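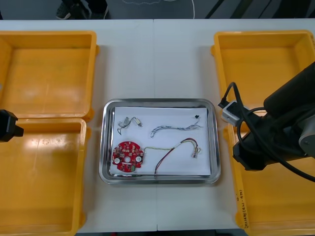 Five parts on a paper-lined tray, yellow bins on both sides.

So I finally rewrote my newsletter welcome email. The old one had been going out since I started the list, and I hadn't read it in ages. Then Lanying Duan signed up, got it, and wrote me back one line: "Who is this from?" Ouch!

She was right. My name wasn't anywhere in it. I had three paragraphs thanking people for joining the Sillness community (I have never once called it that out loud) and a link to a page I took down in February.

I'd been fussing over subject lines for weeks, reading everything I could find, and meanwhile the first thing any new subscriber saw from me was that. The whole thing ran to 399 words. I cut it to roughly 100, and I only miss one sentence — the one about my grandmother's typewriter, which I'll sneak in somewhere else.
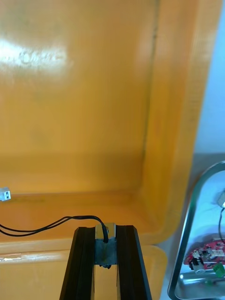
Inside a yellow bin, black gripper fingers up front.

The new one says who I am, what I write about, and when it shows up. Then it asks a question: what are you working on right now? Radek Bartoš told me nobody answers those. I got 5 replies in the first week, and one was so long and so good that I asked if I could run it as a guest post (she's thinking about it).

I also dropped the little banner that said "Join 3000 readers!" They've already joined. Why was I still selling it to them?
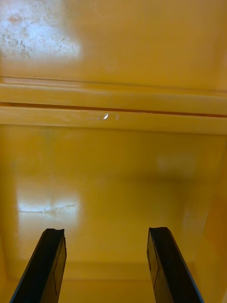

Two black fingers and a lot of yellow.

Next up is the unsubscribe page, which still says "We're sad to see you go" in a font I can't stand. If you've seen one you liked, send it over — I'm collecting them in a folder and I'd love a few more before I start typing.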